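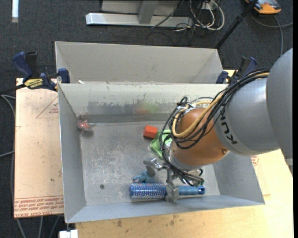 ## The bottom of the bin

Every October, when the evenings get short and the garden stops asking for attention, we turn this corner of the newsletter over to the indoor jobs, and this year the one I most want to talk about is the catch-all bin. You know the one. Every household and every workshop has at least one, and in the Plorusow building we have more than I'd like to admit, tucked under benches and at the ends of shelves, quietly filling up with the things people were holding when the phone rang.

A blue brush, a bright red-orange block, a crumpled light-green something, a lumpy little dusty-blue something else, and a small pinkish-red piece off in the corner by itself. Put that way it sounds like the start of a riddle, but I think it's a very fair picture of what's left when you get down to the floor of a bin. The big, sensible items always go first. They have hooks and shelves waiting for them. What stays behind is the odd company at the bottom, and that's where most of us lose heart, put the rest back on top, and promise to finish on Monday.

So let me make the case for finishing. Set a timer for 20 minutes (I use the one on the stove, and I can hear it all the way down the hall), clear a patch of table, and take things out one at a time. Hold each one long enough to say its name out loud. I know how that sounds, and I felt silly the first time I did it, but if you can't come up with a name for a thing, it goes on a tray by the door with a slip of paper that says "Whose?" Give it until the end of the month. Our tray at Drarnoder, the smaller building across the yard, has reunited more people with their belongings than any number of emails ever did, and whatever is left when the month runs out can be let go with a clear conscience.

### A word about brushes

Brushes deserve better than the bottom of a bin, and I'll say that to anyone who will listen. A brush that lies on its side under other things picks up whatever is down there with it, and the bristles take a set that is very hard to coax back out. If yours has a hole at the end of the handle, as the blue one does, you're halfway home already – put a nail or a cup hook in the wall at elbow height, right beside the place where you use it, and hang it there with the head down.

Before it goes up, give it a bath. Warm water, a squirt of dish soap, and a slow comb through the bristles with an old fork will bring out more than you expect. Leave it soaking for 30 minutes if it's really clogged, then rinse it, shake it out on the back step, and let it dry completely. Little specks that won't budge after two rounds of this are probably there for good, and I've made my peace with a few of those on my own.

### And the bin itself

Once it's empty, please don't fill it again that same afternoon! A metal bin with a few years behind it will have a scratched and speckled floor and a dark scuffed band along the wall, and it's worth finding out how much of that is dirt and how much is simply wear. Wipe it down with a damp rag first, then go over the lower walls with a paste of baking soda and water. The dirt will lift and the scratches won't, and that's perfectly all right. I rather like a bin that looks as if it has been of some use to somebody.

Dry it well, corners especially, and then decide on one kind of thing it's going to hold. Only one. At Plorusow we've settled on cleaning cloths for the bin by the side door and packing material for the one under the long bench, and I've taped a card to each so there's no arguing with it. We'll see how they look in spring.

If you'd like a few cards for your own bins, there's a stack of them on the Sendance shelf just inside the front entrance, next to the seed envelopes. Take as many as you need, and leave the marker, please – it's the only one that still writes.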